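Kokesetti Workshop Room Set

Hoarau > Workshop > Room sets > Kokesetti

A full set of workroom furniture that goes into an ordinary carpeted room and makes it somewhere you can get things done. Steel table, green-topped bench, blue shelving, slotted crates, floor tape and barrier posts. Order the lot or pick the pieces you're short of.

We're very fond of this one! It started as a single table that Timothée Hervieu drew for his own workroom at Traltska, and people kept asking where he'd bought it. The bench came next, then the shelving, and by December it was a range with its own name.

The steel table
Stainless top, wipes clean with a damp cloth and washing-up liquid. It's the piece most people buy first, and it's the one we'd keep if we had to give up all the others. Mark out the top with yellow tape and whatever you're taking apart has its own patch, with the small tools kept to one end. The tape lifts off cleanly if you warm it with a hairdryer first, and you can redraw the whole thing in a few minutes when the job changes. The table is a good height for sitting at too, so long afternoons of fiddly work don't leave you with a stiff neck (ours do, but that's down to the chairs).

The bench
Green top, light grey legs, made to stand against a wall. It's 2,000 mm long. The green is easy on the eyes under bright ceiling lights and small screws show up nicely against it. Feet adjust by hand — no spanner needed.

The shelving
Blue metal uprights with diagonal bracing, and shelf boards in a paler blue. The uprights are 2,000 mm high and the shelves move up or down in 100 mm steps. Leave the bottom level for crates and you'll find you can slide them straight out with a foot. Put it together lying down and stand it up with a friend, then tighten everything again the next day once it has settled.

The crates
Green plastic with slotted sides, so air gets through and you can peer in and see what's there without unstacking. They sit two high very happily. We suggest a limit of 18 kg in each, mostly for the sake of your back.
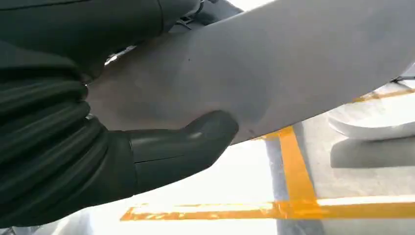
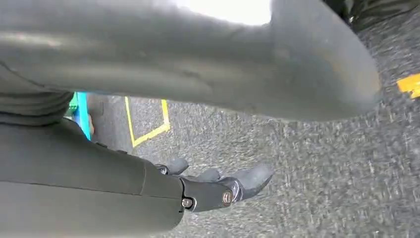
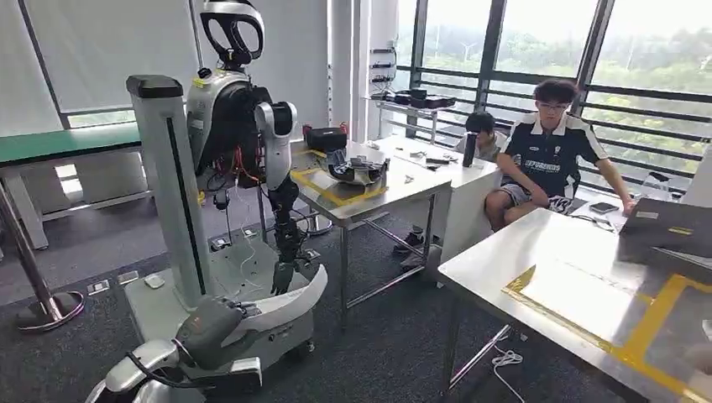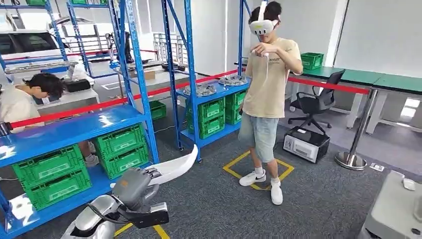 Second picture: speckled grey carpet. Third: taped steel table and green-topped bench. Fourth: blue shelving with green crates.

Floor tape and posts
Yellow tape on a dark carpet is a lovely simple thing. A square on the floor tells everyone where to stand and where to keep out of, and people take notice of it straight away. The low-pile type of carpet takes tape best. Hoover first, press the edges down with the back of a spoon and give it a night before anyone scuffs it.

The silver posts have round bases and can be shifted one-handed. Red straps are sold separately, as plenty of people have some already.

Floor sockets
If your room has power outlets set into the floor, plan the tables round them before anything else. Gaspard Charpentier draws layouts for us and would like a sketch with the outlets marked — the back of an envelope is fine.

Also in the range
Cellness white cabinet, handy at the end of the steel table for drinks and anything you don't want near the work.
Replacement feet, shelf clips and spare tape, all kept in stock.

Delivery
Flat-packed, to a ground-floor door. The table top is heavy, so please have two people ready. Upstairs delivery can be arranged when you order.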